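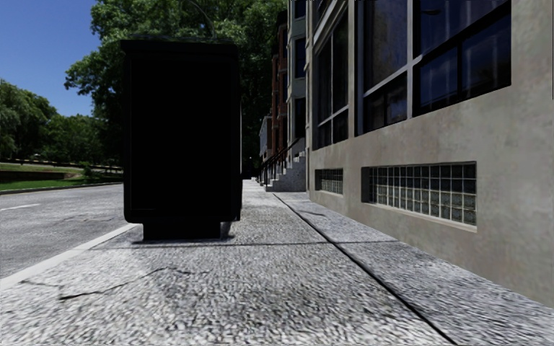 07/05/2019, Purville workshop, delivery rover

Pavement map loads in the simulator now. Drove the Tisex chassis model up it from the near end, keeping between the kerb and the grey building. Left wheels caught on the long crack at 50% throttle, so I've lowered the suspension stiffness from 3,000 to 1,525.

Black kiosk is still far too dark. Can't see any detail on its faces, and the depth estimate wanders there. Serpil Tokgöz to look at the lighting.

Planner takes the diagonal seam on the right for a kerb and won't cross it. Seam threshold needs its own setting.

Real chassis: rear bracket drilled, motor leads 625 mm, still to be crimped. Sandamali has the crimper.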